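Putik gripper, second week

12/17/19

The Putik replaced the MacBrayne two-finger on the bench arm last week. Both are parallel-motion linkage designs and both bolt to the same flange, so the swap cost me one adapter plate and an evening of rewriting tool offsets. The controller is still the Planow, on firmware 205, and I have no plans to update it before the new year.

Stroke is fine. Grip force is set to 40 per cent, up from the default, which let a SATA plug rotate in the fingers. The MacBrayne held the same plug at its lowest setting, but its body is wider and it fouled the drive bay on every approach from the side.

I've moved on from loose parts on a mat to reaching into a desktop case. Clearance is the whole problem in there. The linkage bars swing outward as the fingers open, and the planner only knows about the closed shape unless you load the second collision model by hand. 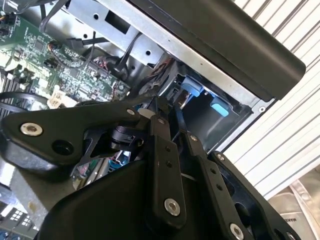
How much clearance should be allowed for the linkages when the fingers open?

Allow 3 mm per side beyond the open-position model. Less than that and cable slack becomes the limit, as the planner has no idea where a cable is.

Wrist camera calibration drifted after the swap and had to be redone with the Plunia target. I collected 400 poses, overkill, but the script runs unattended. Colour balance I left alone.

Remaining complaints about the Putik: the hex screws on the linkages take a different key from those on the mount, and the manual gives torque values for the mount only. I've put threadlocker on the linkage screws and will check them again after the next batch of runs.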